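Bimanual Gripper Comparison: Photo Gallery
Search this site Search Go

This gallery accompanies the gripper comparison carried out at the Ritbridge laboratory of the Elgate Centre for Applied Handling. The comparison was prepared by Amerley Kwofie and reviewed by Heike Albers. It concerns the handling of clothing and other soft goods by a pair of small robot arms working together on a shared table.

Purpose of the comparison

The Centre was asked to advise on a suitable gripper for a garment folding station. Two candidates were selected. The first, referred to in our records as the Jemal pattern, has narrow fingers that close to a fine tip. The second, the Astico pattern, has a broad, flat finger with a soft covering. Both were fitted in turn to the same pair of arms and run under the same controller settings, so that any difference in the results could be put down to the fingers alone.

Each candidate completed 200 trials. A trial began with a garment on the table and ended when the arms had released it. Operators recorded whether the fabric was picked up at the first attempt, whether it slipped while being carried, and whether more than one layer was taken when only one was wanted. The last of these proved the most difficult to judge from the fixed camera, and the wrist cameras were consulted wherever the operators disagreed.

Cable routing also received attention. The wrist joint is permitted a full 360 degrees of travel in software, but the gripper cable limits what is practical. A loop that is too short pulls on the connector, while one that is too long may drag over the fabric. The length now in use was settled in November, before the trials began, and was not altered between candidates.

The photographs in this gallery show work with a black garment and with an orange one. The two differ a good deal in how they behave on the table — the orange mesh slides readily, while the black fabric tends to stay where it is put. Visitors to the gallery may wish to look at the position of the fingers first and at the arms second.

Photographs

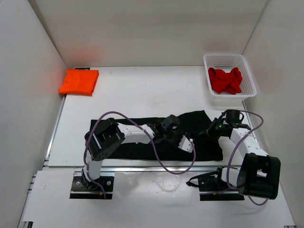
Both grippers lowered to the black garment, with the fabric raised in a mound on the right. The orange cloth is folded in the far left corner. 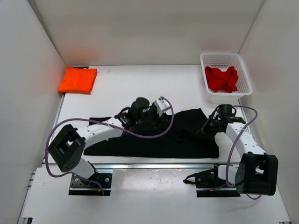 The black garment again, with both arms reaching in from the front of the table. A raised fold lies beneath the right gripper.
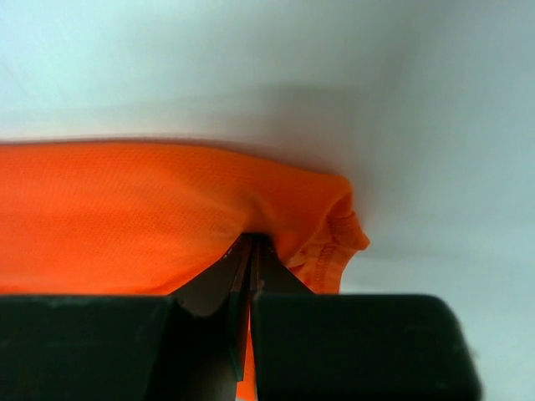
Wrist camera view of the metal fingers closed on orange mesh. A narrow strip of the fabric hangs down between them.

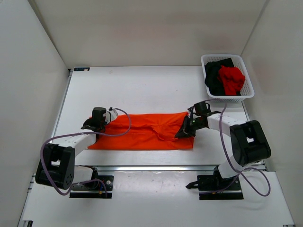 The folded orange cloth held at both ends, with one purple cable looping from each gripper.

Notes on the method

Lighting was kept constant throughout. Camera exposure was fixed by hand at the start of each session, as automatic exposure had caused the colour of the fabric to shift between frames in earlier work. Garments were laundered without softener and rested overnight before use.

Finger surfaces were wiped with a dry cloth after every block of trials and inspected for wear. Worn parts were replaced in pairs and the change was entered in the logbook, together with the trial number.

Requests for the trial sheets should be made in writing to Heike Albers at the Ritbridge laboratory. Questions about controller settings or cable lengths may be directed to Amerley Kwofie.

Page last reviewed 1 August 2018.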